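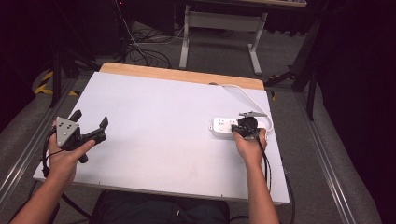 Power Strips: One Outlet Becomes Many

A power strip is a row of sockets joined to one cord. The cord ends in a plug, and the plug goes into the wall. Every device plugged into the strip gets its electricity through that single cord.

What is inside

Under the plastic case of a common power strip there are long bars of metal, usually brass or copper. One bar carries electricity from the wall to the sockets. Another carries it back. In many countries a third bar is connected to the ground wire, which is there for safety. Each bar runs the whole length of the strip and touches every socket.

The case is plastic because electricity does not pass easily through plastic. A material like this is called an insulator. Metal lets electricity pass and is called a conductor.

What happens when a plug goes in

A plug has metal pins or blades. Inside each opening of the socket is a springy metal clip. When the plug is pushed in, the clip squeezes the pin and holds it. The push feels stiff at first, then the plug sits flat against the socket. A plug that is only halfway in makes a poor contact, and poor contacts get hot.

Electricity needs a complete loop, called a circuit. It flows in through one pin, through the device, and out through another. When the device is switched off, the loop has a gap in it and the flow stops.

Why there is a limit

The amount of electricity flowing is called current. It is measured in amps. All the current for all the devices passes through the one cord. More current makes the wire warmer. Suppose a lamp uses 2 amps and a heater uses 14. Together they need 16 amps, which is more than many household strips can safely carry. Heaters and other large appliances should be plugged straight into the wall.

Some strips have a circuit breaker. It is a switch that turns itself off when the current is too high.

Rules for using one

Ask an adult before plugging in or unplugging anything.
Hold the plug by its body. Do not pull on the cord.
Keep water and wet hands away.
Never put anything except a plug into a socket.
Do not plug one power strip into another.
Do not run the cord under a rug.
If the plastic is cracked or smells burned, do not touch it. Tell an adult.

Words to know

Amp: the unit used to measure current.
Circuit: a complete loop that electricity can follow.
Conductor: a material that lets electricity pass.
Insulator: a material that blocks electricity.

Text: Aitana Cabello
Last updated February 10, 2018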